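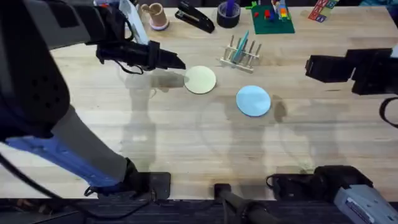
I have wanted a pale wood table for as long as I've had an opinion about tables, and I'm now the sort of person who runs a hand along the grain every time she walks past it. It goes sideways, the grain, if you're standing at the long front edge, and in the morning it looks almost striped. I did not expect to feel this strongly about a tabletop!

A few of you asked how the light wood is holding up after I went on and on about it in the spring, so that's what I was going to write about. Then the color question took over the whole week, so you're getting both.

The old table (the dark one, if you've been reading since the apartment on Grarwood) went to Bushra Kazmi's sister. It was a good table. It had a finish like a piano and it showed every crumb, every fingerprint, every bit of dust that landed on it between breakfast and lunch. I used to wipe it before people came over and then again while they were taking off their coats. The pale one is so much kinder about crumbs. I could leave toast debris on there for a day and you'd have to bend down to find it. I'm not saying I have.

Where it's less kind is anything with color in it. Tea, beet juice, turmeric (oh, turmeric), and the blue-black ink from the pen I refuse to give up. I've got one faint ring from a mug of black tea and I know exactly which evening it happened, because it was the night we started the 3,000 piece jigsaw and I wouldn't get up. The ring is lighter now. I went over it with a very fine sanding sponge, with the grain, barely pressing, and put a little oil back on, and then I left it alone for two days and slept badly.

My routine for the top at the moment, for the person who emailed:

Dry cloth first, always. Then a cloth wrung out in warm water with one drop of dish soap. Dry it again right away. Oil every couple of months, a tiny amount, rubbed in and then rubbed off again until your arm complains. I bought mine in the big can, which was silly, as I will be oiling this table into my eighties. I tried a spray once and it left the surface tacky and smelling of fake lemon, and I spent a Sunday getting it off.

Okay, so, colors. I'd gotten it into my head that pale wood goes with everything. It does, in the sense that nothing looks terrible on it, but some things sort of sink. I learned this with the flat rounds, the cream-yellow one and the light blue one. They're both soft colors and they're close to the same size, and in my hand they seemed equally pretty. On the table they behave completely differently! The cream is so near the wood that it goes quiet, like it grew there. The blue sits up and says hello. I've been moving the pair of them around for days, closer, further, one up and one down, and I like them best a bit off the straight line, with only a small gap of wood in between. Lined up neatly they look like buttons on a coat.

Gonçalo Antunes came by while I was mid-shuffle and said he couldn't see what the problem was, and then ten minutes later he reached over and pushed the blue one down a bit. So.

What I think I've worked out is that I want one quiet color and one that talks. Two quiet ones and the whole top goes sleepy. Two loud ones and I start to feel like I'm at a birthday party for a four-year-old. I tried a deep rust napkin next to the cream and it was handsome for an hour and then I was tired of it. Mustard was worse. I had high hopes for a sage green bowl, and it was fine, it was perfectly nice, and I put it back in the cupboard.

It also changes with the time of day, which I should have known from painting the hallway. Before nine the cream looks properly yellow. By late afternoon, when the sun has moved off to the neighbors, it's closer to the color of butter that has sat out, and the blue goes a little gray. Under the lamp at night they're both warmer and the wood is practically pink. If you are picking anything at all to live on a pale table, please look at it at supper time before you cut the tags off.

Now I have to confess the Lindgren thing. There's a runner from Lindgren, a woven one in almost exactly that sky blue, and it's $148. For a runner! I've had it in the basket and out of the basket all week. My argument for is that the blue obviously works and I use the table every single day. My argument against is that a runner covers the wood, and I got this table for the wood, and also I would spill something on it by Tuesday. I've written it down on the list on the fridge with a question mark. Romana Lukáč says I should hem a length of linen myself and she's probably right, except she has never seen me hem.

I did do one useful thing, which was to put everything I'd collected for the table into a box and only take out what I reached for. The rust napkins haven't come out. Neither has the tray with the little feet (it scratched, I was so upset, and yes I've since stuck felt on it). I keep reaching for plain, flat, round, light. I suppose I could have saved myself some money if I'd noticed that a year ago.

Next up is the bench. It's a different wood, it's too orange, and beside the table it looks like it came from another house, which it did. I'm planning to have a go at it in October when the windows can still be open. If you've ever toned down orange pine without painting it, tell me everything. I've read a lot about whitening oils and I'm scared of all of them.

Anyway, the bread's ready to come out, so I'll leave it there.

Last updated: Friday, September 4, 2020

Comments

Nazanin Kazemi
I had the same tea ring! Mine went with oil alone, no sanding, but it took a few rounds and a lot of patience. Get the runner. You're going to get the runner.

Arūnas Vanags
For the bench, try the whitening oil on the underside first and leave it a full week. Ours looked chalky for three days and then settled down nicely. It won't take all the orange out but it takes the shout out of it.

Romana Lukáč
I said I would help you hem it. That part seems to have been left out.

Nazanin Kazemi
@Romana ha! Linen in the same blue, please, and could you do two.

Recent posts

Oiling day, and why I wear the bad shirt
The jigsaw we should not have started
Shelf paper: I have changed my mind
Goodbye to the dark table
What I keep in the drawer by the stove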